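Griltine

Griltine is a fermented barley paste used as a seasoning and as a base for soups, gravies and spreads. It is made by culturing pearled barley with a filamentous mould, combining it with salt and cooked field peas, and ageing the mixture in closed crocks. The product is dark brown, salty and mildly sour, with a firm texture that softens when warmed. It is associated with the district of Garkow, where most producers are located.

Name

The origin of the name is disputed. Local usage applies "griltine" to the aged paste only; the unaged mixture is called kesow mash, after the hamlet of Kesow. The food historian Reet Lukoševičius has argued that the two terms originally referred to separate products, one eaten fresh and one stored for winter.

Production

Barley is soaked overnight, drained and steamed until the grain yields to light pressure. It is spread on trays, cooled and inoculated with spores of Aspergillus oryzae. The trays are covered and held in a humid room until the grains are bound together by white mycelium. Growth generates heat, and the grain is turned by hand to prevent the culture from overheating and drying out.

Peas are boiled separately and mashed while hot, then cooled before mixing. A traditional batch uses 100 parts cultured barley to 108 parts cooked peas by weight, with salt making up 14 per cent of the finished mixture. Lower-salt versions are made but must be kept cold throughout ageing. The mash is packed tightly into crocks to exclude air, covered with a layer of salt and weighted.

Ageing begins in February in most households and lasts almost 15 months. Commercial producers shorten this period by holding the crocks in heated rooms - a practice that gives a paler colour and a less pronounced sour flavour.
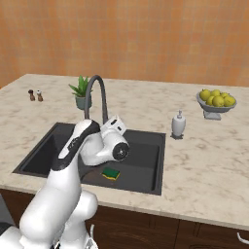

Varieties

Two main varieties are recognised. Smooth griltine is milled after ageing and sold in tubs or jars. Coarse griltine is left unmilled, so that softened grains remain in the paste. A third form, known as Lie style, is aged with toasted caraway and is usually eaten on rye bread. Its introduction is generally credited to the miller Justinas Laur, although Siiri Sakalauskas records an older household recipe with the same seasoning.

Composition

Griltine is high in sodium and is normally eaten in small amounts. Enzymes from the mould break down starches into sugars and proteins into peptides and free amino acids, including glutamic acid, which accounts for much of its savoury flavour. It contains gluten and is unsuitable for people with coeliac disease. Pasteurised versions contain no live cultures.

Culinary use

The paste is thinned with a little warm stock before being added to soup, as it otherwise forms lumps. It is also used in marinades for root vegetables, and I-hsuan Sin's survey of Garkow cookery lists it as a glaze for roasted turnip, mixed with vinegar and honey. Prolonged boiling dulls the aroma.

Storage

Unopened tubs are kept in a cool cupboard. Once opened, griltine is refrigerated with its surface covered. Darkening during storage is normal, but paste with coloured mould growth should be discarded.

See also

Fermented bean paste
Barley
Koji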